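Projects > Tabletop Manipulation > Progress Reports
Filed under: Robotics Software, Grant Updates

Two-Arm Brick Sorting: Where the Software Stands
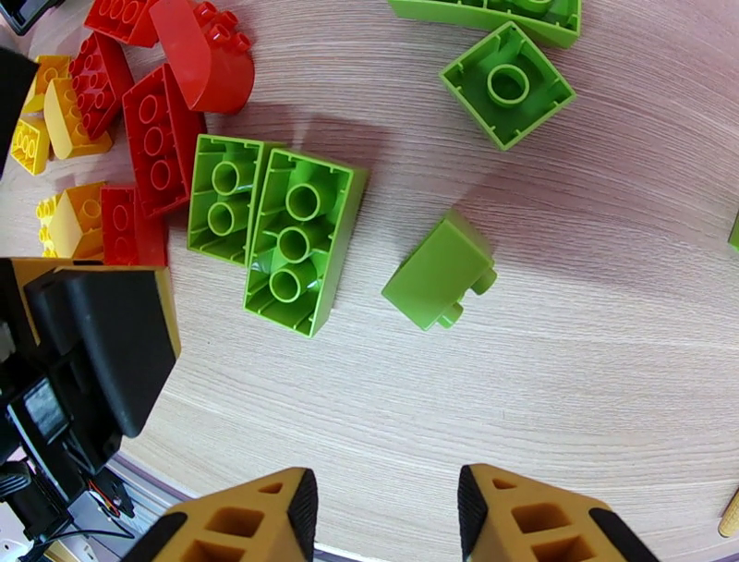 Is the planner still treating every brick as if it were sitting studs-up? Felista Lyimo put that to me after reading the last update, and she wanted the answer at the top of this one and not buried on page four.

So, the answer: no, it isn't, and getting rid of that assumption ate most of this reporting period. I think it was worth it, but you're the ones paying for my time, so let me walk you through what happened and you can judge for yourselves!

When we wrote the Akura proposal, we said the software would pick up toy bricks "in any resting pose." What we had at the end of the last period was a system that found the top face of a brick, looked for the round studs, and lined up the fingers with the long sides. Great when the bricks were the right way up. When they were upside down, it saw the hollow tubes underneath and decided they were studs, which put its idea of the brick's height off by a full stud. Then the arm would come down to the wrong level and we'd get a force stop. When a brick was on its side, it mostly gave up and reported nothing at all (I'd nearly rather have the wrong answer, at least that shows up in the log).

The perception side

I've split the old detector in two. The first half only asks where the separate pieces of plastic are, and the second half takes each piece and asks which way it's lying. That second part has a short list of resting poses to choose from, and it's allowed to say "don't know." I can't tell you how much I resisted adding that last option, and how much easier life has been with it in. A brick marked "don't know" just goes to the back of the queue, and by the time the arm gets back around to it the neighbors have usually been cleared away and it can be seen properly.

The fixed pose test is the one you asked for in the funding letter. It's 100 saved tabletop layouts, the same ones every time, no arm movement, only the software's guess against the labels. The new code gets the pose right for the brick it would pick first in 90 of them. I want to be careful with that number, because it only scores the first pick and the first pick is the one it's most sure of. Scoring every brick in the pile is much harder and I don't have labels good enough to do it fairly yet. That's on the list for next period.

Color is still giving me some grief. Two bricks of the same color pushed up against each other get merged into one big brick, and then the grasp gets planned for a thing that doesn't exist. A lime-green pair lying side by side, upside down, hollow parts facing up, is pretty much the perfect trap: same color, same height, and the tubes in one look like a continuation of the tubes in the other. I tried leaning harder on depth but the step between two touching bricks is tiny and our wrist camera just isn't happy at that distance. What helps more is looking for the thin walls. If there's a double wall running through the middle of your "brick," you've got two bricks. That check went in late in July and it catches plenty of the bad merges, though it falls over when the shadow of one wall lands right on the other.

Seeing past our own hardware

This one wasn't in the plan at all. With both arms working over the same table, each wrist camera spends a lot of its day looking at the other arm. The old code masked out our own fingers with a fixed cutout, which was fine, since they're always in the same spot in the view. The other arm moves, though, so no fixed cutout is ever going to work.

The first problem was color again. Our finger parts are mustard yellow, and we sort yellow bricks. You can guess how that went. I had a lovely afternoon watching one arm plan a grasp on the other arm's gripper with very high confidence! (Speeds were capped and the collision checker said no, so no harm done, but I did go and get a coffee afterward.)

The fix is to draw the other arm from its joint angles, project that into the camera view, grow the outline a little, and tell perception that anything inside it is off limits. It works well for the rigid parts. It does not work well for cables, because the model doesn't have cables, and they flop wherever they like. For now I pad the outline near the wrist a lot more than I pad it near the fingers. We lose some real bricks that way, ones that are sitting right next to the other gripper, but the arm shouldn't be reaching in there anyway.

Nelu Barbu suggested printing the fingers in another color. I'd like to hold off. Sooner or later somebody will hand us a part that matches whatever color we choose, and I'd prefer the software to cope. I did promise him I'd bring it up, so consider it brought up.

Planning and arm-to-arm scheduling

The scheduler used to be very simple: arm one goes, arm two waits, swap. Safe, slow, dull to watch. The new one carves the table into regions, and an arm has to hold a region before it moves into it. If both want the same one, the arm with the shorter remaining path gets it.

I had a deadlock in the first version (of course I did). Each arm held one region and wanted the other's, and they both sat there politely until the timeout. I've changed it so an arm has to ask for everything it needs in one go and gets all of it or none of it. No deadlocks since that change in the long simulated runs. On the real table I haven't run it long enough to say the same thing, so I won't.

There's also a new rule about what to do with crowded bricks. Where they're packed in tight the fingers have nowhere to go, so the planner now scores each brick by how much free table there is on both sides of it and works from the outside in. A small brick lying on its own in open space is a gift and gets picked early. If nothing scores well enough, the arm does a gentle sideways push to open up a gap and then takes a fresh look. The push is my least favorite piece of code in the whole project. It's basically a straight line with a force limit, it has no idea what's going to happen on the other end, and curved pieces roll away from it. But it gets us unstuck, and I'd like to keep it until we've got something smarter.

Control

Not so much to report, which I'm taking as good news. The grip controller now closes until both pads feel contact and then holds at a set force, where it used to close to a set width. You need that once bricks can be in any pose, as the width across the fingers depends on which way up the thing is and how square we are to it. Sloped bricks are still a pain. The pads slide up the slanted face and the piece squirts out the bottom. I've told the planner to prefer the straight sides when it has a choice, and it nearly always has a choice.

The wrist camera calibration drifts. I knew it did, I just didn't know how badly until I logged it. There's now a quick check at startup that compares where the fingers ought to be in the view against where they are, and it refuses to start if they don't agree. It's annoyed me several times already and it's been right each time, so it's staying.

Tooling

This is the bit I'm most pleased with, and it's the bit that will sound the least exciting. We've got a replay tool now. It's called Pawlak, and you'll see that name in the repository. Every run saves the camera view, the joint angles, the pose guesses and the planner's scores on one timeline, and you can stop anywhere and re-run just the one piece you changed from that point on. Before this, if I wanted to know whether a perception change would have fixed a bad grasp, I had to lay the bricks out by hand again and hope I'd got them close enough. Felista has been using it to go through the failures, and she found the shadow problem in the wall check that way, which I'd been blaming on something else entirely.

The logs are big. I know I said in the proposal that our existing storage would do, and it won't, not if we keep every run. My plan is to keep the failures whole and thin out the successes. I'd like your okay on that before I delete anything.

What slipped

The handover between arms hasn't started. It was due this period and I've pushed it to the next one. All the pose work had to come first, as there's no point passing a brick across if you don't know which end is up, but it's a slip and I want it written down as one.

The interface document for Wekier is also late. A draft exists. It's not a good draft.

Next period

Labels for every brick in the saved layouts, so I can give you a proper whole-pile score. First handover tests, at low speed, one brick at a time. A real two-arm run of 12 hours with the new scheduler, which Nelu has offered to sit in on. And a rewrite of the merge check that doesn't get fooled by shadows, or at least gets fooled less.

Money and time

No change to the budget requested. The only thing I'd ask for is a decision on storage, one way or the other, before the long run, because that run is going to make a very large pile of data and I need to know where to put it. If you want to see Pawlak working, I'm happy to do a call and click through a couple of the bad runs with you. Mornings suit me best, any time after 9.

Contact the project office | © Drustargate Robotics Software | Back to top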